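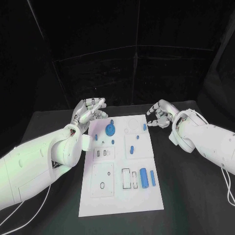 Maltside will start the new season in January without an assistant coach, and the club is in no hurry to find one. Njål Rustad, who took over as head coach in the summer, told the members' evening that he wants to work alone with the first team until the end of the winter break.

"I have a goalkeeper coach and I have a physio, and this is enough for the moment," he said. "If we lose five games in a row you can ask me again."

The club did speak with two candidates in the autumn. One of them preferred to stay at Jelholm, where he has a contract for the youth teams. With the other the talks stopped over the travel, as he lives on the far side of Dalen and would have to drive home late after each evening training.

On the field there is better news. Captain Zainab Danladi is back in full training after her knee operation and played the last half hour of the practice match against Dalen, which ended 2-2. She has now 98 games for the club and would like very much to reach one hundred at home. According to the fixture list this is possible in the second home match, if she stays fit and if Rustad selects her. He would not promise it.

Danladi said that the long months in the gym were boring, but that she learned to watch football in a different way. "From the bench you see how much space there is. When I am playing I never see it."

The last home match before the break was seen by 1,179 people, the best attendance of the year. For the cup match against Jelholm we expect more, so the east gate will be open too. Please use it if you come from the bus stop. Members can buy tickets in the clubhouse until 6 p.m. on the day before the match, after this time only at the gate and for the full price. About 200 seats in the main stand are kept for families with season cards.

The shirts for the new season come again from Fuvow. The home shirt is the same green as before, with a white collar. The children's sizes are delayed and we will write in the next newsletter when they have arrived. Those who have already paid do not need to do anything.

Training for the girls' under-12 team moves to the small field while the drainage on the main field is repaired. The times stay the same. Parents are asked to park behind the clubhouse and to leave the road free for the trucks.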